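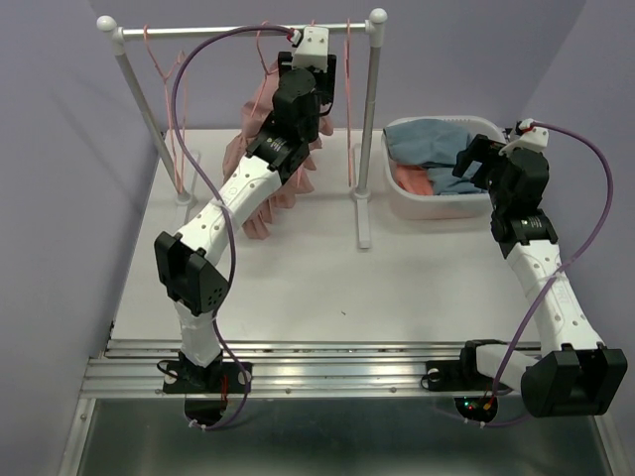 One buyer wrote to us in June that the small rack was fine but the hangers caught each other when she took off one thing quickly, and could we please say on the page how many is a good number for one bar. She is right that the old text did not mention it. We have now rewritten the whole page, and the answer is under "Hanging."

Skudau Tabletop Clothes Rack, white, with pink hangers

The Skudau is a small clothes rack which stands on a table, a shelf or a wide windowsill. It is made for doll clothes, baby things of the smallest size, handkerchiefs, socks and similar light pieces. It is not meant for adult clothes. We write this so directly because every month we receive one or two returns from people who expected a full-size rack.

The frame is thin white tube. One bar goes across the top, and there is a round white ball on each end of it. The right upright post has a flat foot. The balls are also the stops for the hangers, so please put them back after cleaning if you have taken them off. They turn to the left to open, as usual.

Details

Color of rack: white
Color of hangers: pink
Length of top bar: 367 mm
Recommended load: up to 80 g per hanger
Assembly: by hand, no tools
Weight of rack without hangers: see label on the carton, it changes a little between deliveries
Place of use: indoors, on a flat surface
Packed by: Filport, Juvutham warehouse

What is in the carton

The rack in parts, the end balls in a small bag, a set of pink wire hangers and one folded sheet with the drawing. The basket is not in this carton. It is sold separately, also if you see it together with the rack in our shop window in Gethin.

Putting it together

Lay all the parts on a towel. Push the feet on the posts first and only then fit the top bar. If you begin with the bar, the posts will turn in your hands and it becomes a tiresome job. When everything is in place, press down on the bar with both palms until you feel that it does not go further. Screw on the balls at the end, after the rack is standing.

The tube can feel tight at the first assembly. Do not use oil. A drop of dish soap on the end of the post is enough, and it dries overnight. Some customers use a rubber hammer and we ask you not to do it, the white coating gets marks.

If the rack rocks on the table, loosen the post on the side which is too high, turn it by a small amount and press again. In most cases the table is not even, but it can also be the post.

Hanging

For the question from the beginning: we recommend that you leave a finger's width between the hangers if you take clothes off often. With wet things leave more. For display only, for example at a craft market, you can push them close together on one side and keep the other side free for one piece that you want to show.

The hangers are wire and they are soft enough to be bent with the fingers. This is useful for narrow shoulders. It also means that they will lose their form if a heavy piece stays on them for some days. You can bend them back several times, not without end.

They hang rather low on this rack. A long dress may touch the table. For long pieces fold them once over the lower wire of the hanger, or put the rack at the edge of a shelf so the hem has space to fall. Check then that the feet are still completely on the shelf.

Very smooth fabric such as satin slides from the wire. A piece of thread around each shoulder of the hanger helps, and we also sell small felt strips for this.

The laundry basket

The basket which goes with the rack is white and translucent, so you can see from outside whether there is still something in it. It stands next to the rack and takes the clothes which come off. Children who play laundry normally want both, and teachers order them as a pair for sorting games: the clothes go from the basket to the bar and from the bar back to the basket. For this game we suggest clothes in one strong color, for example pink, on a light table. The small pieces are found faster.

Wash the basket with warm water and normal dish soap. No dishwasher, please. It becomes cloudy and the rim can bend.

Cleaning the rack

Wipe with a damp cloth and dry it afterwards, especially where the posts enter the feet. Do not use scouring powder. Yellow spots on the white tube come mostly from sun cream or hand cream and they go away with a little alcohol on cotton. Pink hangers should not lie in bleach, the color goes.

How long does it last

In our own test in Juvutham we hung and removed a doll coat 3000 times on the same hanger. The hook became slightly wider and the bar showed a shiny line on the top. The rack was still standing straight. We have not tested it with wet clothes in the same way, so we make no promise for daily drying.

Spare parts

Balls, feet and hangers can be ordered one by one. The top bar is not available alone at the moment, we expect it again after the summer. When you write to us, please give the number on the folded sheet. If it ends with 23 you have the older model, where the ball is a little smaller and does not fit on the present bar. Many people have thrown the sheet away, in that case send the width of the ball in millimeters.

Delivery and returns

Filport sends the rack in a flat carton. Delivery to Gethin usually arrives before noon, to other places in the afternoon. You can return the rack if it was assembled, as long as the coating has no marks. Hangers which were bent to another shape we cannot take back.

Goes with

Skudau basket, white translucent
Skudau hangers, pink, refill set
Felt strips for hangers, self-adhesive
Skudau tabletop rack, double bar (out of stock)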